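# Kitchen Makeover Kits: Questions We Get Asked

Prander reviews home improvement products that promise a lot for a little. This page covers the cabinet repainting kits that keep turning up in our inbox, mainly Wondum and Rewi. We paid for both.

### Do I really not have to sand?

The box says no. The leaflet inside the Wondum box says to "lightly scuff" every surface, and most people would call that sanding. If your doors have a shiny factory finish, scuff them. We skipped it on one test door and could lift the paint with a thumbnail a week later.

### Is one kit enough for my kitchen?

Probably not, if you have upper and lower cabinets. Rewi claims one kit covers "an average kitchen" and doesn't say what average means. Measure your doors on both sides, add the frames, and compare that with the coverage figure in small print on the back. Dark colors over light wood need an extra coat, and the figure doesn't allow for that.

### The kit costs $359. Is that a fair price?

We don't think so. You get primer, paint, a topcoat, a roller and a brush. Buy decent versions of those at a paint store and you'll usually spend less, with a better brush. What you're paying for is someone else having picked the products. That may be worth something to you. It wasn't to us.

### Will dark blue make a small kitchen look smaller?

People ask this more than anything else, and the answers online are mostly from people selling white paint. Navy next to a pale counter can look very good. It also shows dust, flour and every greasy fingerprint near the handles. Paint the back of one door, hang it for a couple of weeks, and look at it at night as well as in daylight.
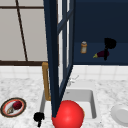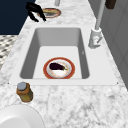
*Navy upper cabinet with its door open (first); white sink in a white-and-gray marble counter (second).*

### Do I have to paint the insides?

No kit maker wants to answer this one, as the insides can double the amount of paint you need. With solid doors, leave them alone. With glass doors you'll see the old color every day, so plan on doing them. Shelves need longer to harden than doors do. Put a mug down too early and it will stick.

### What about "cures in 2 hours"?

Dry to the touch and cured are different things. Rewi uses the words as if they were the same. We'd give any cabinet paint a few weeks before scrubbing it.

### Wuvska says its topcoat survives 1000 wipes. Did you test that?

We got to 300 with a damp sponge and stopped when the corners started going dull. The flat part of the door still looked fine. We asked Wuvska what they wiped with and how hard, and got a link back to the product page.

### Can I use the same kit on my countertop?

No. A cabinet topcoat isn't made for knives, hot pans or standing water around a sink. There are separate counter kits, and we have doubts about those too.

### Are you paid by any of these companies?

No. Rewi offered us a free kit in June and we sent it back unopened.

### Can I send in a question?

Yes, use the contact form. We read new ones every Friday. Please tell us what your cabinets are made of and what's on them now.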